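Ticket: generator 2 cutting out, Prustemdale shelter site
Opened by: Sevim Tuncer
2021-04-08

Me again, sorry! Generator 2 keeps dropping out after 30 minutes, and that's the one feeding the water pump for the top row of housing units. I've changed the fuel filter (the Maes one we had left from January) and reset the panel, no joy. Fault code is 9 every time. Durska said to try it with the pump switched off, so I did, and it ran for 90 minutes quite happily – so I'm thinking it's the pump drawing too much at start-up? Could someone send an electrician over from Ratinton, please?
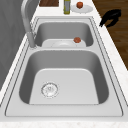
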